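Cuaderno técnico de Vellico

Nota sobre el aflojamiento de las almohadillas en las pinzas manuales

8 de febrero de 2026

Durante el mes de diciembre se produjo en nuestro grupo una incidencia que, a mi juicio, merece quedar por escrito. Una de las pinzas manuales destinadas a las tareas de doblado de ropa perdió la almohadilla de un dedo en plena sesión. El operador, concentrado en la prenda, no lo advirtió y continuó cerrando la pinza con el metal al descubierto. El resultado fue un desgarro en la tela y un corte leve en el índice, atendido en el momento y sin consecuencias posteriores.

La revisión correspondió a Charalambos Kouris, responsable de mantenimiento en la sede de Bancombe. Su informe descarta un defecto de fabricación. El adhesivo se había aplicado sobre una superficie con restos de lubricante, procedente de los pivotes, y la unión fue cediendo con el uso. La pinza acumulaba 2.000 ciclos desde la última sustitución, cifra que el procedimiento entonces vigente consideraba aceptable. Dicho procedimiento, redactado para el proyecto Bratu, contemplaba objetos rígidos y no decía nada de los textiles.

Debo reconocer mi parte de responsabilidad. Fui yo quien autorizó el traslado de las herramientas de un proyecto a otro sin exigir una nueva evaluación. El operador había comunicado, además, cierta holgura en el cierre dos días antes, y el aviso quedó anotado en una hoja que no se consultó hasta después del accidente.

Las sesiones con prendas extendidas sobre la cama se han reanudado con las siguientes disposiciones. Las almohadillas se inspeccionan a mano antes de comenzar y cada 20 minutos de trabajo.

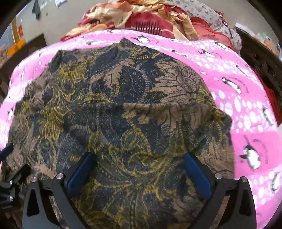 Cualquier holgura, por pequeña que parezca, obliga a retirar la pinza y a registrar el hecho en el parte común. Queda prohibido reponer adhesivo durante una sesión. La limpieza de los pivotes se realiza ahora con las almohadillas desmontadas.

Sigue pendiente la cuestión del intervalo de sustitución. Kouris propone reducirlo a la mitad; el equipo de Prundcombe prefiere esperar a los ensayos de tracción. Hasta que se disponga de esos datos, en Bancombe se aplicará el criterio más restrictivo.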